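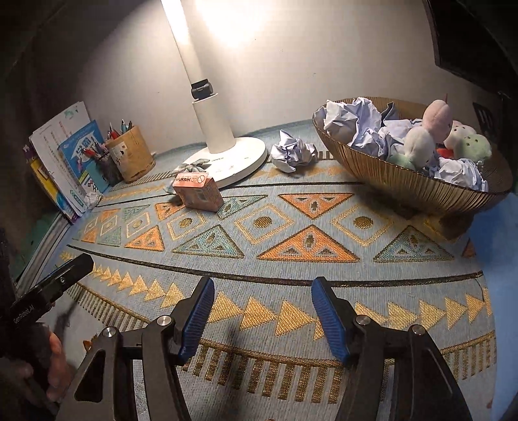

Ernico open studio: a long queue for a short demo

Posted 2024-01-21

I don't usually go to studio open days. You stand in a line, someone in a branded hoodie shows you a build you can't save, and you go home with a sticker. But Ernico is a train ride away from me, I've put far too many hours into their older mobile stuff, and they were promising hands-on time with Dorow on both iPad and phone. So I went.

Doors were at 11. By the time I got there the line was down the stairs and past the bike racks, and it moved the way these lines do. There were four iPads and two phones set out for the public, and each of us got 15 minutes with one. For a puzzle adventure that is being sold on its slow pace and its story, that's an odd way to show it. I spent a good part of my time on the opening, which can't be skipped, and a good part of what was left trying to work out which bits of the background I was allowed to touch.

What I did see of Dorow looks lovely. You play a ferry pilot who comes back to a river town after the bridges have gone, and you carry people, parcels and gossip from one bank to the other. The art is painted in flat, chalky colors, and the water is really something on the bigger screen. On the phone it's less convincing. The text is small, the parcel icons are smaller, and I twice gave the wrong box to the wrong person and got the same cross line of dialogue both times.

The controls are where my doubts start. You steer by dragging anywhere on the left side, which is fine, but you also talk to passengers by tapping them, and the passengers stand on the left. I steered into a jetty while trying to ask a woman about her goat. The person looking after our table told me there would be a swap option for left and right in the finished game. Maybe so. I've heard that kind of thing at a lot of demo tables, and I'd have liked to see it in a menu.

The tour

Groups went up to the second floor every half hour. We saw the art room, the sound booth and a hallway lined with concept drawings for Elten, the strategy game they put out before this one. Some of those drawings were better than anything that made it into Elten, and I'd happily have stayed there longer. In the sound booth we were played the same river recording with and without the effects on it, and I could hear the difference, though I couldn't tell you which I liked more.

We were not shown anybody making the game. The programming room had its blinds down. I understand why, and I'd probably do the same, but "see how Dorow is made" was the line on the invitation, and looking at tidy desks isn't quite that.

The talk

This was held in the canteen, with over 80 of us on folding chairs and a projector that lost its signal a couple of times. The subject was writing for touch screens, and the first half was good. They put up an early version of one conversation and then the current one, and the cuts were brutal. The whole script now stands at 3683 lines, we were told, and every one of them is voiced. I'd be more impressed by that number if I hadn't heard the cross parcel line twice.

The second half was mostly about how players "become part of the river." I wrote that down and then stopped writing things down.

Questions were taken at the end. Someone asked about the price and was told it would be a single purchase with nothing extra to buy. Someone else asked whether that would still be true a year after launch, which I thought was fair, given that Elten was also a single purchase until it got its map packs. The reply was that Dorow is "a complete story." That doesn't quite rule out a second complete story for five dollars.

Also on the day

Ní Bhriain, the small outfit that did the music, had a corner to themselves near the coats, with two pairs of headphones and a handwritten track list. It was the best thing there and hardly had a line. Three full pieces from the game, no speech, no time limit. If the soundtrack comes out separately I'll buy it whatever happens with the rest.

Coffee was free, sandwiches were not.

Dorow is due in June for iPhone and iPad, with other versions to follow if it does well. I want it to be good, and on an iPad it may well be. On the phone I'd wait until somebody has played it for a whole evening and can tell you whether the steering has been sorted out. I'll get it on release day anyway and post a proper review once I've finished it, goat and all.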